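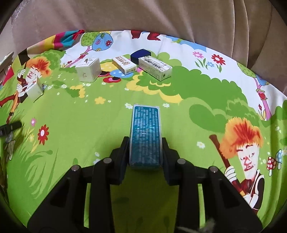

Budget for the Fingers First

Search this site Enter keywords Go

Most equipment requests for small-parts handling start with the arm. The arm has a catalog page, a payload rating and a price that fits on one line, so it gets approved first and everything else is paid for out of what remains. I think this order is wrong, and I have signed enough of these requests to share the blame.

Consider small cartons. A two-fingered gripper can hold a slim box upright by its sides, with a fingertip pressed against each. A cube-shaped carton needs a wider opening. A long one lying diagonally has to be approached at a different angle, and a neighbor close behind it limits where the fingers can go. Glossy faces and plain card do not behave alike under a fingertip pad. None of this appears in an arm specification.

At Brikelmont we priced a packing cell in May. The Indine arm took up most of the request. Fingers, pads and spare linkage pins shared a single line marked "accessories." Myrto Tzavaras asked which cartons the accessories had been chosen for. The answer was 2 sizes. The stock list had 39.

Her proposal was to buy hand-held grippers before any arm and have people work through the real stock with them. We logged 300 picks on a patterned cloth. Of those, 171 needed no second attempt. The rest gave us a list of pad materials to change and cartons to leave to manual packing, and that list rewrote the request.

Ourania Moschos objects that hand trials flatter the hardware, as a person corrects wrist angle without noticing. She is right, and the trial budget should include time to repeat the difficult picks on a rented arm. Kukex quotes rental by the month — long enough for this purpose.

My recommendation for the next cycle is a separate line for end tooling, approved ahead of the arm, with pads and pins entered as consumables. The arm request should then cite the trial log by carton type. Requests that arrive without a log should go back to the requester.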